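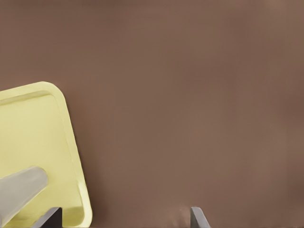 Welcome to the Trerel questions page, which has grown over the years from a short list taped to a monitor into something you might want to read with a cup of coffee. Trerel is our practice program for people who want to teach a robot arm a household sort of job by steering it themselves, from home or from one of the desks at our Givthorpe workshop. Almost everyone's first worry is the wrist view, and I completely understand why. You get the two dark fingers coming up from the bottom, a great deal of plain brown table, and the things you care about may be way off to one side, the way the yellow tray and the gray cylinder lying across it are on the left. Please don't panic when that happens! Getting the gripper from a view like that to a view you can work with is a good half of what the first lessons are for, and the answers below should help with the rest.

Last updated Feb 27, 2019.

GETTING STARTED

Do I need to know how to program?

Not at all. You need to be able to move a hand controller, squeeze a trigger and press two buttons, and you need a bit of patience on the first evening. The whole idea of teaching by showing is that you do the job and the program takes notes. It writes down where the arm was, how open the gripper was and what the view looked like, many times a second, for as long as you are recording. A learning program studies a big pile of those recordings later on. People who write code for a living are very welcome too, of course, though they do tend to look for a menu that will do the job for them, and there isn't one.

What equipment do I need at home?

A reasonably recent computer, a screen you don't have to squint at, and a Clengate hand controller. The Clengate is the gray one with the thumb button on the side and the trigger underneath. If you don't have one you can borrow one from us for the length of your course (bring it back in the box, please, with the short cable as well as the long one). A mouse and keyboard will move the arm, and we leave that option in for checking your setup, but we don't accept recordings made that way. They come out in little square steps and a robot that learns from them moves in little square steps too.

Is the robot real?

The one you start on is simulated, and so are the table and everything on it. That means you can bump things, drop things and drive the fingers straight into the tabletop at full speed, and all it costs you is pressing Reset. After you have had 131 recordings accepted you can book time on a real arm at Givthorpe, either in person or over the network from home. We picked that number after a lot of arguing and we are still not all agreed on it, but it has worked nicely so far.

What is the difference between remote control and hand guiding?

With remote control you hold the Clengate and the arm copies the movement of your hand. With hand guiding you stand next to a real arm, switch it to its limp mode, take hold of it above the wrist and walk it through the job. Hand guiding is lovely for slow things that press against a surface, like wiping, and you will pick it up in minutes. It does put your own arms in the view of any overhead camera, though, and it can't be done in the simulator, so most of what we collect is done by remote control. We teach hand guiding on the second day at Givthorpe.

How long does it take to get good?

Longer than you hope and less time than you fear. Most people's first ten recordings are thrown out, and that is fine and expected. By the end of the first week you will probably have stopped thinking about your thumb.

MAKING A RECORDING

Where should I begin each recording?

Begin with the gripper open, well clear of everything, and hold still for a slow breath after you press Record. Then look before you move. I say this to every group and I'll go on saying it, because the temptation to lunge is very strong. The cup-and-tray task from the Thongdee set is a good one to practice on. You might have the fingers open wide down at the bottom of the view with only bare table between them, the green pot up in the far left corner, and the gray cup tipped over on the yellow tray at the right, its mouth pointing away from the pot. Before you touch the controller, decide which end of the cup you want the fingers near and which way your wrist will have to turn to get there. If you leave that decision until you are hovering over it, the recording will show you dithering, and the robot will learn to dither just as faithfully as it learns everything else.

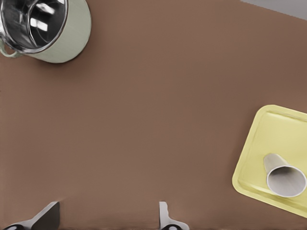

What is the Thongdee set?

Our library of starting layouts, named after the room where we first laid them all out on a real table. There are 913 of them at the moment, and each is an arrangement of kitchen and tabletop things together with a job written in one plain sentence. The layouts are untidy on purpose. You'll meet a cup on its side in a tray, as you do with this one, and the open pot may be so far into a corner that you only see part of it, steel inside and pale green outside, until you move the arm. A robot that has only ever been shown neat tables is very little help in a real kitchen, so please resist the urge to nudge everything straight before you press Record.

May I pick up a fallen cup any way I like?

Within reason, yes. With a cup on its side, closing the fingers across the body is the usual choice. Some people prefer to go for the rim, with one finger inside the cup and one outside, and that works well if you come in slowly from the open end. Whichever you choose, try to stay with it for the whole batch. We like variety between teachers, and we get plenty of it without any one person trying a new style every time.

What about the rim of the tray?

Ah, the rim. It is low and it looks harmless, and it catches fingertips all day long. Come down inside it from above and don't slide in across it from the side. If you do clip it and the tray shifts a little, keep going as long as the job can still be done. If the tray ends up somewhere silly, stop and mark the recording as spoiled with the second button.

I made a mistake halfway through. Should I start over?

It depends on the mistake! If you missed the grasp, backed off, and got it on the second try, keep the recording, and thank you for it. Those are some of the most useful ones we have, since the robot will miss too and it needs to have seen what to do next. If you sneezed, answered the door, or let the cat onto the desk, throw it out. The test I give people is whether you would want to see the robot do the same thing. Backing off and trying again, yes. Waving about in midair for twenty seconds, no.

Why does the view go brown and blank?

Because you are looking at table. The wrist camera rides along with the gripper, so if you tilt too far or wander off toward an empty stretch you can lose every object at once. Raise the arm straight up a little way and turn the wrist slowly until something colored comes in from one side. Press the thumb button if you are really lost and the arm will return to its starting pose, but do that before recording, never during.

How fast should I go?

At the speed you would use to pour a drink for a guest. Beginners often creep along, and a creeping recording is longer, duller to learn from, and full of tiny wobbles. It helps to do the long travel across the table at a comfortable pace and save your slow, careful movement for the last hand's width before the fingers close.

Can I switch hands?

You can, between recordings. Tell the program under Settings first, or your left and right will be mirrored and you will have a very confusing minute.

AFTER YOU RECORD

Who looks at my recordings?

A person does, every time. We watch them at double speed and mark each one accepted, spoiled or "let's talk". The last of those sounds stern and isn't meant to be. Usually it means you did something clever or odd and we want to ask about it. You should hear back within three working days, or a bit longer in April when the spring course is on.

How many recordings does one task need?

For the cup and tray we had nearly 2,000 accepted before the robot could be trusted with it from any starting layout. Moving a lid from the pot to the table took 934. Please don't treat either as a rule. A job with one easy grasp needs far fewer, and anything with cloth needs more than you would believe.

Can I see the robot try what I taught it?

Yes, and I hope you will, it's the best part. Open the Playback tab, choose a task and press Try. The robot will have learned from everybody's recordings together, so you won't see a copy of yourself, but people do swear they can spot their own habits in it. I come in a little too high and then drop, and I have watched it do exactly that.

What happens if I drop the course partway through?

Your accepted recordings stay in the pile and your spoiled ones are deleted. If you come back later, your count carries on from where it was. Just send the Clengate home in the meantime, as there is usually a waiting list for them.

Something is wrong with my controller. What should I try first?

Unplug it, set it flat on the desk, plug it back in and leave it alone until the light stops blinking. If the arm still drifts when your hand is still, run Level from the Tools menu. If it drifts after that, write to the Givthorpe desk with the number from the underside of the handle and we'll mail you another.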